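Omora Has Plenty of Red Clothes and Would Like You to Stop Bringing Them

OMORA - The town's annual call for red clothing has closed early after residents dropped off 2,394 garments in a little under two weeks, a figure that organizers described as generous and that the people doing the folding described in other ways.

The clothes are meant for the Red Walk, the September evening when Omora and its neighbor Movska send their residents out onto the river road dressed in a single color and meet on the bridge. Omora wears red. Movska wears yellow. Anyone who doesn't own the right color may borrow it, wear it, spill cider on it and bring it back. The borrowing closet has been run for the past few years out of Pretance, the secondhand clothing shop on Salazar Street, which has a good-sized back room and an owner who once said yes to something at a street fair.

That owner is Violeta Ibarra, and she would like it known that the closet is full.

"We asked for red shirts," Ibarra said one morning last week, moving a bag off a chair so that a visitor could sit down, then moving a second bag off the first bag's new spot. "I thought we would get some red shirts."

She got red shirts. She also got sweatpants, aprons, one half of a set of pajamas, a choir robe, several bathrobes and a good many items that were red only in the opinion of the person who had brought them. Of the 2,394 garments, 1,485 have been accepted for lending. The rest were turned down on grounds of condition, size or color, and it is the color rejections that have brought Pretance its first complaints.

Maroon is out this year. So are rust, brick, coral and a shade that a local father of three defended at the counter as "tomato, basically." The rule dates to last year's walk, when a group of borrowers in burgundy was taken for a separate delegation and steered by a well-meaning marshal to a parking lot on the Movska side, where they waited for instructions. They were found before dark. Feelings were hurt all the same, and the guidelines now specify "bright red, the kind you would not wear to an interview."

White trim is allowed, after some debate. A strict reading of the rules would have knocked out anything with a stripe, and with it most of the old athletic wear in town. Ibarra overruled the strict reading on the day a retired gym teacher delivered a carton of striped warm-up tops, every one of them clean and already on a hanger. She doesn't intend to discuss pinstripes until next year.

Each garment that makes the cut is washed, checked over, folded and shelved by size. Washing is the easy part, owing to the one undeniable advantage of a pile in which everything is the same color. Folding is where things back up. T-shirts go quickly. Hoodies do not, and neither does anything knit, which tends to relax out of whatever shape it has been put in as soon as attention moves to the next item. Ibarra keeps a mental list of the worst offenders. Ribbed sweaters are at the top, followed by the bathrobes, which she says are being dealt with last and possibly not at all.

There are five sizes on the shelves, from toddler to a category labeled "roomy." A sixth pile, unlabeled, holds garments whose tags give a size that no reasonable person could agree with. Among these is an adult medium that fits Ibarra's nephew, who is nine.

Borrowing itself works as it did last year. Residents come in during shop hours, give a name and phone number, and leave with up to two items. They are asked to return them by the end of the month, washed or not. Ibarra would prefer not. Last September a number of borrowers did the decent thing and laundered their red shirts at home with everything else they owned, and for some time afterward there was a good deal of pink in Omora.

Movska, meanwhile, is said to be short of yellow. Its own closet operates from the back of a hardware store, and word has reached Salazar Street that the supply stands at a few armloads of T-shirts and a raincoat. A suggestion that Omora might send over some of its rejected oranges was made in good faith and received with a silence that people on both sides of the river are still interpreting. The two towns get along very well for most of the year.

Not everyone is convinced that lending out clothes in such numbers is necessary. The walk drew a respectable crowd even in the years before the closet, when people simply wore whatever red thing they had, or carried one. A letter pinned to the board at the Omora post office argues that a scarf ought to be enough for anyone. Beneath it, in a different hand, someone has written "it was 85 degrees."

At Pretance, the work has settled into a routine. Bags are opened in the front before the shop gets busy, and whatever passes the color test goes to the back room for folding on a padded surface covered in light gray fabric. Ibarra has come to prefer it to the shop counter, where shirts slide. On the gray cloth they stay more or less where they are dropped. The gray has also settled several arguments, as a doubtful red put down on it will declare itself fairly quickly. A sweatshirt that had been holding its own as scarlet under the front windows was carried back, laid down and found to be salmon.

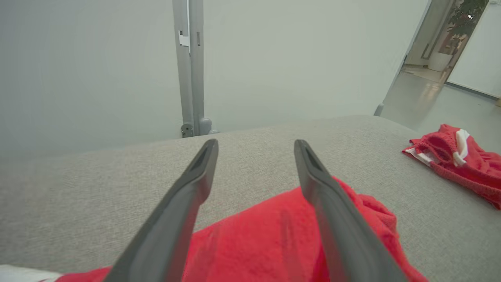
Red clothing on the gray padded top in the back room at Pretance.
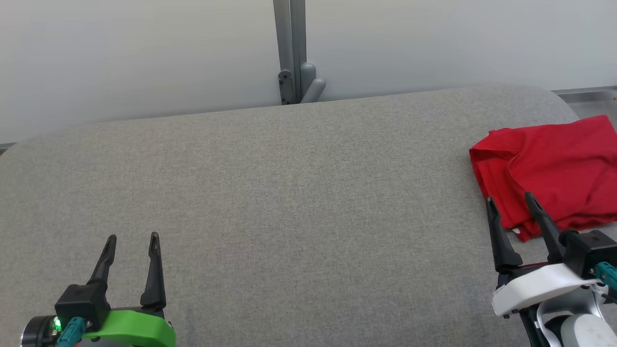 The target is to have everything shelved a few days before the walk. Ibarra considers this achievable so long as the drop-offs stop, and the drop-offs have slowed without quite stopping. A sign on the door reads CLOSET FULL, THANK YOU. Below it, on a recent morning, sat a grocery sack containing a red vest, a red turtleneck and a note that said "in case." The vest was very nice, by all accounts. It has been shelved under medium.

The question of what to do with the garments that didn't qualify remains open. Those in wearable shape may be collected by their owners through the end of September, although so far the only person to come back for anything is the father of three, who collected his tomato shirt without comment and was wearing it when he left. What goes unclaimed will be sold in the shop at $2 apiece, with the money going toward detergent. Worn-out pieces are being cut up for rags, and Ibarra reports that the rags are excellent.

She has been asked whether the closet might do without an annual collection now that it holds 1,485 items for a town whose walk has never needed that many. She has given it some thought. Returns have never been complete, for one thing. Red shirts from earlier walks have been seen at the gas station, on the softball field and in the engagement portrait of a couple who, in fairness, did borrow them properly. For another, people seem to like being asked. Last year's call came out a week late and she was stopped in the street over it.

Next year she may ask for hangers.

Borrowing at Pretance begins the week before the walk and continues until the afternoon of the event, when the shop will shut at 5 p.m. so that its staff can find something to wear. Those in need of a child's size are advised to come early. Those in need of a bathrobe may come whenever they like.

Walkers from Omora will gather at the Salazar Street end of the river road, and walkers from Movska will set out from their own side at the same time. Both groups are expected to reach the middle of the bridge before sunset, where there will be cider, a short speech from each town and, by long custom, no agreement on which color looked better. Residents with questions about whether a particular garment counts as red are asked to look at it again in daylight before calling the shop.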